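Notes from the Dilside lab: the hanger season

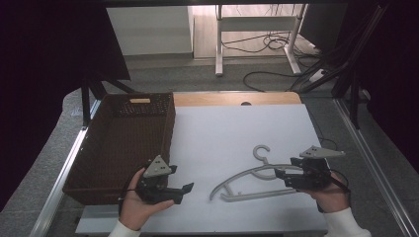
Hand-held grippers, one hanger, one basket, and a pair of white sleeves.

The Salian project has reached the stage where grown adults with engineering degrees handle clothes hangers for a living. We have 349 demonstrations in the bank and need 512 before the model gets its next round of training. Zofia Nowicki, who keeps the log, has asked that people stop reporting their totals as "loads."

For those on the Vernstead side who haven't been by: you hold a gripper in each hand, do the task the way you'd want it done, and the recording goes into the pile. The learning system then studies your technique, including the part where you stopped to scratch your nose. Zofia threw out 47 takes last month, most of them for what she logged as "dithering." Several of us felt seen.

Hangers are harder than they look. The hook goes wherever it likes, and the arms curve just enough to slide out of a lazy grip. We were told mugs would be the difficult object. Mugs were a vacation.

A few requests from the log keeper. Start each take with the hanger in a new spot, and yes, turning it over counts as new. Move at the speed of a person who has somewhere to be, but not right away. If you drop it, keep going and pick it up, as the system could use some practice at recovering from our mistakes.

Sessions run 32 takes each, with a break halfway for your wrists. Prostora staff are welcome to sign up for January slots on the sheet by the door. Bring your own sense of purpose.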